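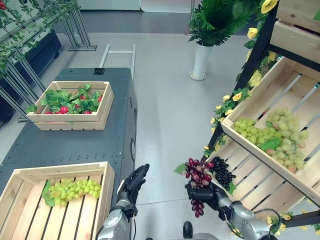
Tilbridge 3-Tier Produce Display Stand

Every catalog in the store fixtures trade will tell you that a slanted stand sells more fruit. We have sold stands for a good while and have yet to see a number behind that claim that we would repeat to a customer. What a tiered stand does do is put more produce in front of people without taking more floor, and a pale crate in a black frame makes a fair background for grapes, green or nearly black, since neither color disappears into it. Artificial bunches in light pine crates look decent enough for a window or a showroom. Whether they look decent in a working produce aisle, next to the real thing, is a matter we would leave to your shoppers.

The Tilbridge is the stand we recommend most often, and we recommend it with some reservations, listed below.

Item number: 3924
Width: 47 inches
Rated load: 70 pounds per tier, spread evenly
Frame: wood, black finish
Crates: pine, unstained, lift out
Casters: sold separately
Assembly: required

About the load rating

The maker rates each tier at 70 pounds. That figure assumes the weight is spread over the full width, and in a store it rarely is. Somebody sets a full case of melons on one end and walks away. We would plan on less than the rating for the top tier, where a heavy load also makes the stand easier to tip. If you sell mostly potatoes, squash or melons, buy a floor bin. It will cost you less and you won't have to think about it.

There are two holes in the back rail for fastening the stand to a wall. Use them. The instruction sheet calls this optional, and we disagree with the instruction sheet.

About the finish

The frame is sold as having a Zilterex coating, which the brochure describes as "moisture defying." We asked what that meant and were sent the brochure again. As far as we can tell it is a decent water-based topcoat. It wipes clean with a damp cloth and mild soap. It scratches when a shopping cart hits it, the same as any painted wood, and the scratches show pale against the black. A touch-up bottle comes in the hardware bag. Hold on to it, as it is not sold separately and we can't get you another.

The crates have no coating at all. Pine takes up juice and water, and it will stain. Stores that mist their produce should not put this stand anywhere near the misters. For fresh berries, cherries or anything else that leaks, use the plastic liners (sold in packs, see Accessories) and expect to replace them. Ask your local health inspector about bare wood and unpackaged food before you order. Rules differ from one county to the next, and we have seen the same crate passed in one town and turned down in another.

Using it with display fruit

A good share of these stands go to furniture showrooms, model homes, bakeries and garden centers, where nothing on them is meant to be eaten. The load rating hardly matters there. Dust does. Artificial grapes are bad for it, with all those berries, and a bunch that looked fine in July looks gray by the holidays. Rinse them in lukewarm water with a drop of dish soap and hang them up to dry fully before they go back in the crate.

We stock the Flilleo line of artificial fruit. The grapes and the pears are good. The bananas are not very good and we have said so to the supplier. Colors vary from batch to batch, so if you need a matched set, order everything at one time. Flilleo advertises its fruit as fade-proof. We kept a bunch in our south window for one summer and would call it fade-resistant at best.

Compared with the Väisänen

Customers often ask whether they should pay more for the Väisänen stand. It has a heavier frame and the crates lock into place, which is a real advantage if children visit your store. It is also slower to change over, because each crate has to be unlatched before it will come out. If you reset your display every morning, that gets old. If you set it up once a season, the Väisänen is probably the better piece of furniture. The brochure claims it "pays for itself." We have no idea how anyone would work that out.

Assembly

Plan on an hour with two people. The bolts come in two lengths that are hard to tell apart, and the short ones go in the front. Leave everything finger-tight until all three tiers are on, then square it up and tighten. Check the bolts again after the first month - wood shrinks a little indoors and they do work loose.

Accessories

Crate liners, black plastic, pack of six
Locking casters, set of four (lower the rated load when you fit these)
Price card clips, fit the front lip of the crate
Spare crate, pine
Flilleo artificial grapes: green, red, black
Flilleo artificial pears, box of 12

Shipping and returns

The stand ships flat in two cartons, and they don't always arrive on the same day. Wait for both before you call us. Check the corners while the driver is still there and write any damage on the delivery slip. Unassembled stands can come back within 30 days. Assembled stands can't, unless a part is faulty, and we'll usually ask to replace the part first. Crates that have held food are not returnable.

To order by phone, have item number 3924 ready. For artificial fruit only, use order code 2599.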